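**Ticket 734: inventario de despensa, lote de snacks y fideos**
Estado: en curso
Prioridad: 2
Sistema: Noltis (módulo de existencias)

**Síntoma**
Al dar de alta los paquetes del pedido Brokton, Noltis los asigna a la ficha genérica «Alimentación varios». La búsqueda por nombre no devuelve resultados.

**Comprobaciones**
- Lector Vosten: responde, batería correcta.
- Alta manual con nombre en español: se guarda.
- Alta manual con caracteres chinos: el campo queda en blanco al guardar.
- Límite del campo: 400 caracteres. No se alcanza.
- Tabla de artículos: admite 1.000 fichas, hay hueco.

**Causa probable**
Codificación incorrecta en la plantilla de importación.

**Envases afectados**

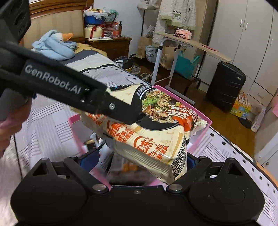
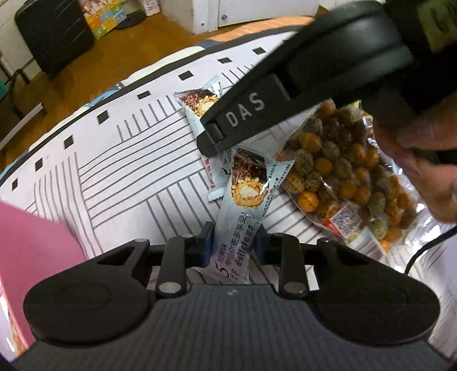

La solución provisional consiste en crear la ficha con descripción en español y dejar vacío el nombre original. Para los fideos se usa «paquete crema, plato de fideos en círculo negro»; el texto «A102» del lateral se copia en observaciones, sin tratarlo como referencia hasta confirmarlo. Las barritas de barquillo con chocolate llevan «delicious» en el envoltorio, término demasiado común para buscar por él. Pendiente: corregir la plantilla y repetir la importación con un solo artículo.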